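August
By the Galbraith maintainers
2 min read

# Galbraith Paint Notes

Galbraith is a table of 1,243 notes on how white and off-white wall paints looked after drying, written by people who had just painted a room. Most came from the Himetti message board, the rest from a paper form handed out at Nurkska.

## What you get

One CSV, one row per note. Columns: room, direction of window, coats, shade name as typed, remark. Shade names are left exactly as people spelled them, so expect the same paint under several names.

## What we doubt

Quite a lot. "Warm" and "creamy" are used as if they meant something fixed, and they don't. The Gultus score, which claims to turn a remark into a number for warmth, is kept in a separate file - we would not base a decision on it. It gave 59 notes the top mark, and some of those are complaints.

Coats are self-reported. We suspect people round up.

## Light

An off-white can lean green or grey depending on the light, and a flat matt surface will still look brighter in one part than another. Shade names tell you none of this.

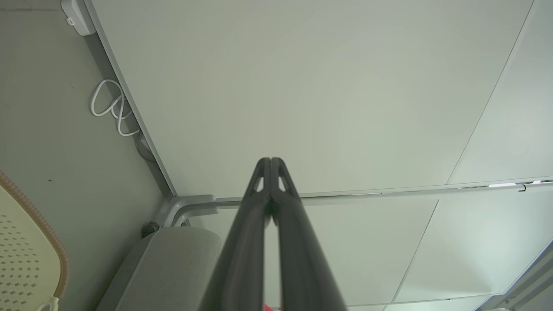
## Known gaps

- 124 rows have no window direction
- ceilings and walls are mixed together before version 2
- no gloss paints at all

## Use

Free to copy. If you publish a chart from it, say which version - and please don't call it a survey.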